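9/27/23

# Session 4: Moving Other People's Vehicles

Last session we bought trucks, on paper, with imaginary money, and several of you bought too many. Today we look at what happens once the trucks exist and someone expects them to go places.

## Empty miles

A vehicle transporter earns on the way out. On the way back it mostly earns the driver a sandwich. The standard measure is the **empty running ratio**: miles driven with no load, divided by all miles driven.

Our case company, Camivura, hauls used cars from the auction yard at Cestness to dealers in Jisthorpe. In the sample week, one truck logged 937 miles, 219 of them empty. That gives a ratio of a little over 23 percent. Camivura's brochure calls this "industry leading." The brochure does not say which end of the industry.

Two things to remember when you work this out yourselves:

- Partly loaded miles count as loaded. One hatchback on the top deck rescues the whole trip, statistically speaking.
- Miles to the fuel stop count. So do miles to the wash bay – managers like to forget those.

## Backhauls

A backhaul is a load picked up near the drop-off point and carried home. Mahuika, a rental firm with a depot outside Jisthorpe, needs its retired cars taken to auction. Camivura needs something on its trucks. You would think the two would have found each other sooner.

The rate agreed was $184 per car, well under the outbound price. Students tend to object to this. The truck is going home anyway, so the right comparison is with the extra cost of the stop: loading time, paperwork, the detour and the risk of a scraped bumper.
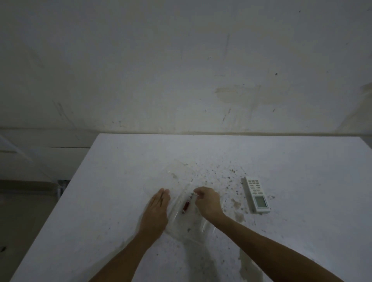

When should a carrier turn down a backhaul?

When the extra cost of collecting it is higher than what it pays, or when waiting for it makes the truck late for a better job the next morning.

The second half of that answer is where marks get lost. Suppose a driver waits at the Mahuika depot until the gate staff find the keys. If the wait costs Camivura a $500 outbound job, a two-car backhaul has lost money while looking very busy.

## Condition reports

Every car is inspected at pickup and again at delivery, and both parties sign. Skip the first inspection and every dent in the county becomes yours. Write "scratch, left rear door," and leave "some wear" to the poets.

## For next time

Read the chapter on driver hours. Then rework the Camivura week with a Mahuika pickup on each return trip, and show your steps. Bring a calculator that works. The December exam will include one question of this type, with less friendly numbers.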